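Wosetti Laminate Benchtops – Care and Warranty FAQ

Last updated Apr 6, 2019

How soon can I use the bench after installation?
Wait 7 days before placing heavy items over a join. The adhesive reaches full strength in that time. Light use is fine from the second day.

What should I clean it with?
A damp cloth and mild dish detergent. Do not use cream cleansers, steel wool or undiluted bleach. On matte colours, dry the surface afterwards to prevent streaks.

Can I put a hot pan on it?
No. Use a trivet. Heat damage shows as blistering or a whitish bloom and can't be repaired.

Is the Cilluvia finish more scratch resistant than Momer?
Slightly. Both will mark under a knife. Fine scratches are less visible on Cilluvia – the texture is coarser.

Can I cut a sink opening myself?
Yes, but seal all raw edges with silicone before fitting the sink. Corners need a radius of at least 5 mm. Square corners crack and are excluded from the warranty.

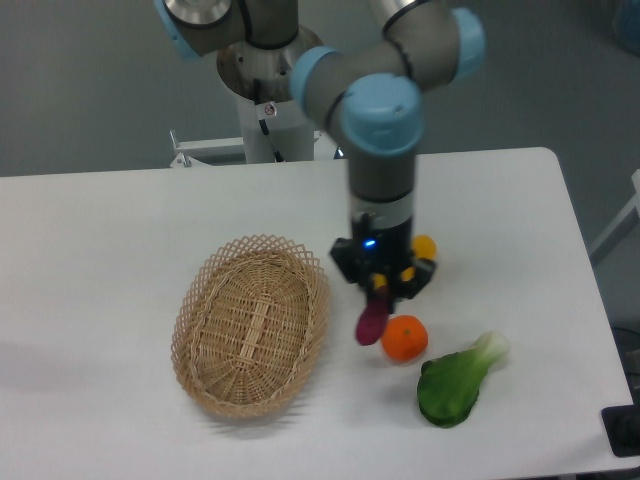 What overhang is allowed without brackets?
Up to 300 mm on a 40 mm board. Thinner boards need support at any overhang.

How long is the warranty?
Seven years, domestic use only. Keep your invoice. Claims are assessed by Rigoberto Huanca in our service centre.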